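Bathroom vanity

A bathroom vanity is a counter with a sink in or on it, usually with a cabinet, shelf or set of drawers underneath. It is the direct descendant of the washstand, a small bedroom table that held a pitcher and a bowl in the days before piped water. Few pieces of furniture have changed jobs so completely while keeping so much of their old shape, and much of the pleasure in studying vanities comes from spotting the washstand still hiding inside them.

Contents
1 Name
2 From washstand to vanity
3 Counters
4 Sinks
5 Countertop wares
6 Regional forms
7 Care
8 See also

Name

The word "vanity" first belonged to the dressing table, where a person sat to do hair and makeup in front of a mirror. Once bathrooms grew large enough for a cabinet and a wide mirror, the dressing table and the washstand merged, and the name came along. In some English-speaking countries "vanity unit" is more common. "Washstand" is still used in the furniture trade, mostly for open-legged models.

From washstand to vanity

Early washstands were simple. A round hole cut in the top kept the bowl from sliding, and a lower shelf held the pitcher. Better ones had a marble top and a raised back to catch splashes. That raised back is the ancestor of the modern backsplash, and it is wonderful how little it has changed!

Piped water fixed the washstand to the wall. Plumbers often fitted a basin into an existing stand, and many of these mixed pieces survive. The Güler collection, kept in the old harbor town of Grolport, has more than 200 washstands and early vanities, with several that were clearly converted at home using a hand saw and a great deal of confidence. One has a drawer front that no longer opens, left in place to hide the drain pipe. False drawer fronts are still fitted below sinks today for exactly the same purpose.

Pedestal sinks then took over in many small houses, as they were easy to clean around. The cabinet came back when people began to own more things that needed a shelf in the bathroom: toothpaste in tubes, packaged soap, razors, hair dryers.

Counters

Marble was the classic choice and is still loved for its veining, though it stains easily and is dulled by acids. Granite is harder. Engineered stone, made from ground mineral held in resin, can be plain or veined and needs no sealing. Laminate, tile, solid surface and sealed wood are all in wide use.

Height has crept upward over the years. Older vanities were often about 80 centimeters high, a good height for children and for seated users. Many newer ones stand at 90 centimeters, which spares the backs of taller adults. A vessel sink adds its own height, so the counter below it is normally set lower.

Light gray tops with soft veining have been popular in recent bathrooms, often paired with a white basin and a matte black faucet.

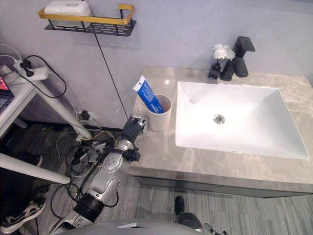
Sinks

Drop-in sinks hang from a rim that rests on the counter. Undermount sinks are fixed from below, and water can be wiped straight in. Integrated sinks are molded in one piece with the top, leaving no seam at all. Vessel sinks rise above the counter, fully or in part, and of all the types they come closest to the loose bowl of the washstand.

Shape matters more than buyers expect. Round basins splash less, while rectangular ones give more room for hand washing clothes. A gentle slope toward the drain keeps soap from collecting in the corners, and the best basins do this so well that they almost rinse themselves.

Countertop wares

Pitchers, soap dishes, tooth mugs and lidded boxes were once sold with the bowl as a matching toilet set. The potters of Drirnness were known for a pattern called Florine, a loose spray of leaves in pale green, made for nearly 100 years with hardly a line altered. Complete Florine sets are rare today. The lids broke first, and collectors will happily pay more for a lid than for the box it fits.

Modern wares are usually plainer. Rounded forms in white and cream are common, in glossy or matte finishes, and many are sold without any pattern at all.

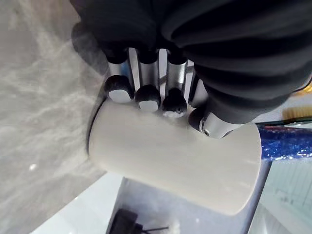
Cream-white, with a smooth matte surface and rounded edges.

Regional forms

Grolport stands are narrow and deep, made for rooms under a sloping roof, and have a towel rail on the left side only. Drirnness stands are wider and nearly always have a tiled back, with the tiles fired in the same kilns as the bowls.

Care

Stone tops are best cleaned with mild soap and a soft cloth. Vinegar and lemon juice should be kept off marble. Seams around a drop-in sink need fresh sealant from time to time, and a slow drip inside the cabinet can swell the floor panel long before it shows at the front.

See also

Dressing table
Pedestal sink
Toilet set
Washbowl and pitcher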